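Orken open day in January - who else went?

Board: Automation and Robotics > Visits and Events
234 views

tornillo_flojo
I went to the open day at Orken last month and I would like to compare notes. I registered for the morning group, which was the one guided by Macarena Domínguez from the handling team. They said 316 people signed up for the whole day, and at the entrance it felt like all of them arrived at 10 a.m.

The first hall was the usual palletizing line, nothing new. The second hall was for me the reason to come: the small two-arm cells from Stativham, running with the Skeltameo software. Did anybody stay for the full grocery demo? I had to leave for my train.

bea_k
I stayed. My opinion is less positive than yours, I think. The arms are slow. Our packing people at Troncoso would finish a bag while the robot is still thinking where to put its fingers.

tornillo_flojo
Slow, yes. But did you see it with soft items? Palletizing a box is easy, a box is always a box. Fruit inside thin plastic is another matter.

pallet_jockey
Question from someone who was not there: do both arms work at the same time, or do they take turns? The brochure is not clear on this.

bea_k
When I was watching, mostly in turns. One goes in and the other waits near its side. Macarena told us that they can coordinate, but for visitors they keep the speed low. I understand the safety argument, but then please do not write "production ready" on the banner.

h_lindqvarn
The banner was marketing, you cannot blame the engineers for it. I asked her how many picks they did before the open day and the answer was 2,000, with different bags and different lighting. She did not want to give a success rate - I respect that more than a nice number without conditions.

pallet_jockey
I would respect a number more.

h_lindqvarn
Fair. For pallet_jockey, I have one picture from the grocery cell.

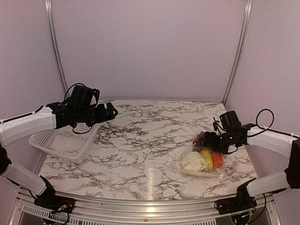

Grocery cell, second hall: right gripper at the bag, left arm over the white basket.

pallet_jockey
Thanks. So the bag is clear plastic. I imagine the reflections are terrible for the vision. And that tabletop with the dark veins, was it their choice? I would use a plain gray mat and save myself the trouble.

h_lindqvarn
I asked the same. She answered that kitchens have such surfaces, so they want them in the tests. The wrinkles of the plastic are a bigger problem than the marble pattern, according to her.

bea_k
OK, this point I accept. Still, for a warehouse I do not need a kitchen. For 100 bags per hour I would look at suction first.

tornillo_flojo
Suction on a wrinkled bag? We tried it at my old job and I do not recommend it. The cup pulls the plastic and the item stays where it is.

bea_k
Depends on the cup. I can send you the type we use, write me a private message.

pallet_jockey
Does anyone know if they repeat the visit? I would bring two colleagues from maintenance, they will want to look at the cabling more than at the fruit.

h_lindqvarn
They spoke of another one before summer, with smaller groups. You have to write to the visitor desk, the web form was already closed when I checked.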